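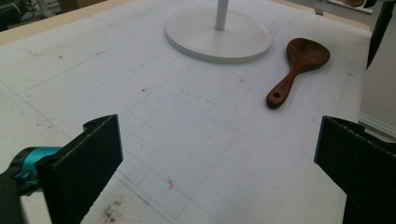 *Grid table, Thursday, spoon to the right of the white base.*

Thursday, just after lunch

Back on the spoon. I know Heloísa would like us to move along to the lids, and she's probably right, but I wanted one more afternoon with it before I let it go (it's a lovely spoon, glossy and reddish with a hole in the handle for hanging, and I've grown fond of it over these weeks). Notes for her and for whoever takes the bench in February.

We did 41 tries this week, same as last week plus one, and 6 of them I'd throw out. Mostly I closed too early on the handle end. Going for the wide part of the head is slower but I get fewer slips, so I've written that up on the Panyasiri sheet as the way we do it until someone shows me better.

The grid sheet is getting grubby. There are scuffs and pencil-looking streaks all over it and some brown smudges toward the near edge, and I can't say which are ours and which came with it. Jaruwan wants to swap it, I'd sooner wipe it first and see. Has anybody tried the soft eraser from the drafting drawer? Please write the answer here and don't just tell me in the hallway, I'll forget!

Now the longer part, which Jaruwan asked me to put down while it's fresh. She went over to Mincombe on Tuesday to sit with the kitchen packing people, the ones who'll be working next to the Skutent cell when it goes in. She came back with a good deal to think about. They aren't worried in the way I'd expected, or not all of them. The woman who has run the utensil line longest wanted to know who decides when the arm stops, her or the screen. Right now she can hold up the whole line with one hand in the air if she doesn't like the look of a batch, and she'd like to keep that. I think she should have it. I've asked Trimar whether the stop can sit at her station and I'm waiting to hear.

The other thing was the talking. Packing spoons by hand, they stand close together and chat all morning, and the first floor plan puts them almost 40 feet apart. It hadn't crossed my mind once, and I drew half of that plan. Heloísa is redrawing it with two stations side by side. We lose a little reach on the far bin and I don't mind a bit.

Also, they're going to be the ones teaching it, at least at first, and they pick up a spoon far better than I do. I'd love to get two of them here for a day and just watch their hands.

To do:

- wipe the grid sheet, then argue about replacing it
- chase Trimar about the stop
- ask Mincombe which day suits for a visit, and who pays their hours (we should)
- lids, Heloísa, I promise, on Monday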